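Skona Hand Gripper - Club Set

Order code 2115
In stock at our Stindwood warehouse

The Skona is a hand-held two-jaw gripper for school and college robotics clubs. Students work it by hand to try out a picking task before they write any code for an arm. The set covers the Raju Challenge sorting round, and the pads meet this year's rules.

What you get
Two grippers
Four ridged finger pads, fitted
Spare pins and a hex key
Printed task cards

Weight: 306 g per gripper
Pad life: some 3000 grips in club use

For the sorting round, teams move mixed fruit between the table and a plate. Start with the larger citrus and leave the small round pieces until later - they roll.

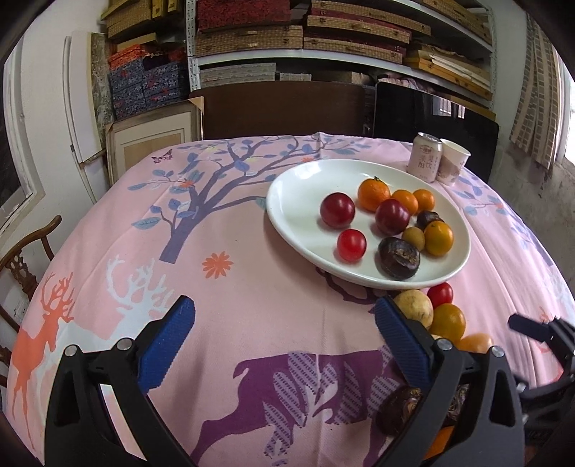
Check the pins before each session and wipe the pads with a damp cloth. Don't use solvent on them. Replacement pads are sold in pairs.

Club orders for the autumn term should reach us by 7th September. The Cultow wrist mount is sold separately and fits all Skona grippers made since last August.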